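Re: [tidy-desks] Built-in desk keeps filling up with snack trash
Sun 6 October

Hi all,

Replying on-list so the whole thread stays together. Quoting the original first, my comments underneath.

> I rent a furnished room and it came with one of those built-in desks,
> the kind with the back panel going up the wall and no drawers at all.
> I do everything at it. I work there, I eat there, and by the end of
> the week it's covered in wrappers and cups and little bits of paper.
> I clear it and a few days later it looks the same again.
>
> I bought a Wokico desktop organizer for 39 dollars hoping it would
> help and now the organizer is full of wrappers too. Do I need a
> different organizer or a different personality? Also, does anyone
> have a trick for chip bags? They fill up my trash can in no time and
> they unfold themselves right after I squash them.

Oh boy, do I know this desk. Ours is built in too, wood-grain top and wood-grain back panel, and because it's fixed to the wall everything slides to the back and stays there. With a regular table you'd at least pull it out once in a while and find the receipts. With a built-in you have to go in after them!

First, please don't buy another organizer. I've owned three, counting the Getell one with the swiveling cups, and every one of them turned into a place to park trash nicely. The organizer is fine for pens. Give it back to the pens.

What finally worked for me was splitting the job up so I never have to think about "cleaning the desk," which is too big a thing to face after dinner. Your mileage may vary, but I do it in this order:

1. Bag first, before touching anything. Hang it on the chair or set it on the floor, wide open. If I start picking stuff up with no bag ready, I end up making a neat pile of trash, feeling good about it, and going to bed.

2. Anything that held a drink. Cups, bottles, cartons. They're the ones that can leak on paperwork, and they take up the most room, so the desk looks better fast. Check for the ones lying on their side with the last half inch still in them (ask me how I learned that). If your town takes plastic cups, rinse and recycle, otherwise in the bag they go.

3. The back edge. Long sleeves and skinny packaging love to lean up against the wall, and if your outlet is low like ours, they'll lean right over it. I don't like paper and plastic sitting on a socket, so that strip gets cleared every single time even if I run out of steam for the rest. Ours:
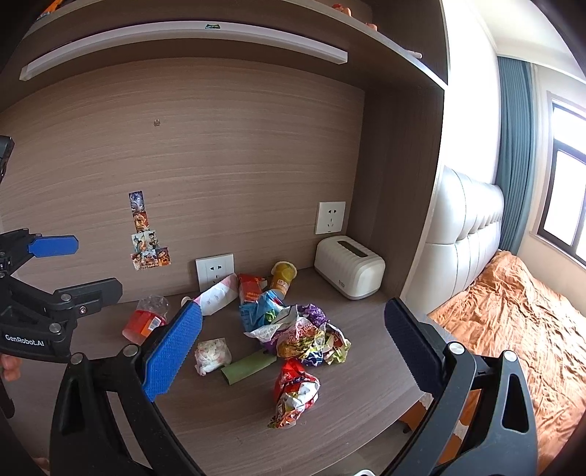 4. Flat wrappers and paper bits. I used to sort these one at a time, reading every slip like it might be the deed to the house. Now anything with handwriting on it goes in a shallow tray and everything else goes out. The tray gets looked at when the bills get paid.

5. Snack bags, last. More on those in a minute because you asked.

6. Wipe down. Damp cloth, then a dry one, going with the grain. Don't let water sit along the seam where the top meets the back panel. I had a bit swell up on an old desk from a plant pot and there was no fixing it.

The whole thing takes me 15 minutes with the radio on. When I skip a week it takes a lot more than that, and I'm in a bad mood for it.

OK, chip bags. You're right that they spring back, it's the foil kind that does it. Just crushing one in your fist gives you a ball that slowly opens up again in the can, and then the lid won't close. I've tried a bunch of ways. Rolling from the bottom works if you push the air out as you go and then tuck the roll into the open top. Folding lengthwise in thirds and tying a loose knot works even better for the tall skinny ones, and they stay tied. The lazy version is to pick the biggest bag, the one with the most room in it, and stuff all the others inside. One fat bag takes up a lot less space than a whole party of half-crushed ones. I do the lazy version nine times out of ten.

The thin see-through bags are a different animal. They don't hold a crease at all and they puff up the second you let go, so I shove those inside the foil ones and let the foil do the work.

And crumbs! Shake them out over the trash before you roll anything up. I skipped that step for a long time and then wondered why I had crumbs all down the side of the cabinet. 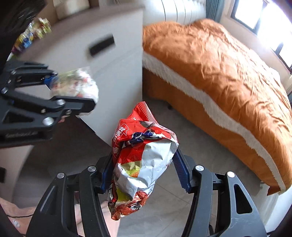
One more thing about where the trash can goes, since I think that's your actual problem more than the organizer. Mine used to live by the door. That's only a few steps away, but I'd never get up mid-snack to walk over there, and I don't know anyone who would. I moved a small can to right beside my knee and the wrappers started going into it without any willpower on my part. I got a Jaludden one, the narrow kind, 2 gallons, nothing fancy. It's small enough that I have to empty it often, and for food trash I've decided I like that. A big can just lets you forget about it until it smells.

If there's a tall cabinet in the room, keep your spare bags in it at a height you can reach sitting down. Ours were on the top shelf for ages and I'd talk myself out of the whole cleanup over having to find the step stool. I know how that sounds.

As for the drawers question from the other thread, I did price out a drawer unit to slide under the desk. Halász had a decent one for 130 dollars and I measured for it and everything, then realized I'd be filling it with more of the same. I may still get it for the cables. If anybody here has one, tell me whether the top drawer opens all the way with a chair in front of it, because I couldn't tell from their page.

To the original poster - let us know how the knot thing goes. And keep your personality, just move the can.

Typed at a clear desk (for now)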